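Shape board pegs, how loose should they be?

amparo_p
I picked up a used Jerisard shape board for my son's room and half the pegs won't go in unless I push hard. The big round one is fine. The slots and the small round holes are tight. He's three and gives up after the second one. Should I sand the pegs or the holes? Also, how loose is too loose?

orgalgirdas
Sand the pegs. If you take off too much you can replace a peg, but you can't put material back in the board. I use 200 grit wrapped around a flat stick, 10 strokes per side, then try it. Keep the corners crisp or the square ones will start going in the wrong holes.

didier_m
I would do the holes. Pegs get lost, and then the new ones don't fit again. I cleaned up the holes on a Zundmont board with a small file and it took 30 minutes for the whole thing. Every spare peg I've bought after that dropped right in.

orgalgirdas
With a file in a slot that small you are going to round over the ends. Did yours stay straight?

didier_m
Straight enough for a toy. One slot is a little wide now. My daughter hasn't complained.

notburga_z
Before anybody sands anything, check that the pegs belong to the board. The used sets get mixed up all the time. Grajales pegs look the same as Jerisard ones on the table but they are a hair thicker. Measure one across the flats and one across the slot it's supposed to go in.

amparo_p
Measured this morning. The board is 172 mm long so it matches the Jerisard listing. Two of the pegs are thicker than their slots. The rest are the right size but still tight. So I guess I have both problems.

notburga_z
Then swap those two and sand the rest lightly.

svitlana.i
I'd leave them on the snug side. With ours, the loose ones fall over when somebody bumps the table, and then the kid thinks she did it wrong. A peg should stand up straight by itself and still come out with two fingers.

didier_m
Two adult fingers or two kid fingers? Big difference.

svitlana.i
Kid fingers. I test with my thumb and first finger and don't squeeze.

The other thing I'd say is start with one peg and not the whole set. I put out the board and one dark peg and leave the other shapes for later. The big round hole is the one kids try first, whatever shape they're holding, so expect that. The three small round holes grouped in a triangle are the hardest on my board and I save those for last.

My board is the thick red one, with the brown peg standing on the right side:

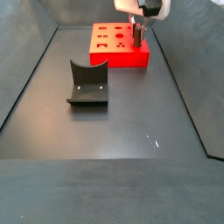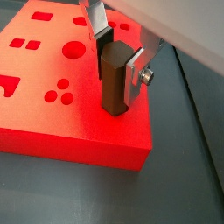 Related threads
Narklow stacking rings, replacement post?
Washing shape sorters without fading the color
Grajales or Zundmont for a two year old
Storing loose pegs: bags or a tray
Best grit for small wooden toys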